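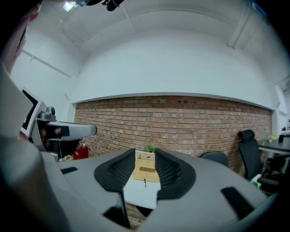
Call for participants: does a tidy table stay tidy?

Flistow is looking for 39 adults to take part in a home tidying study this fall. We would especially like to hear from people who doubt that baskets help.

Every organizing book we have read makes the same promise: buy a basket, put it on the table, and the clutter will take care of itself. Resia, the storage store in Stanham, has a whole wall of rattan and a sign that says much the same thing. Maybe so. Our suspicion is that most baskets fill up with dead pens and mail in a couple of weeks, and then somebody buys a bigger basket. We haven't seen good evidence either way, so we're running our own test.

What you would do

You come to our brick-walled room on Paredes Street for one session in November. You'll clear and set up a table with everyday items, including woven baskets, small potted plants and the bits and pieces that collect around them. You decide what goes where. We won't grade you on looks, and there will be no talk about joy.

After that, you pick one table at home and keep a short log for 13 days. Write down what lands on it and what leaves. If you give up on day four, write that down too. We want those logs as much as the neat ones.

Who can apply

Anyone 18 or older who lives within 11 miles of Stanham and has a table that other people also use. Professional organizers, please sit this one out. You don't have to own a basket, and we aren't giving any away.

Pay

$129, paid after the log comes in, finished or not. Parking is not covered. The lot behind the building is free after 5, though don't count on finding a spot.

What we can't promise

Your house may look exactly the same when you're done. We have no method to sell and no course to sign you up for.

To apply, send a few lines about your worst table to Ivana Cabral at the Flistow front desk. Please leave out the before-and-after photos. Questions about pay or scheduling go to Rocío Cabral. Applications close Friday, October 2, 2020.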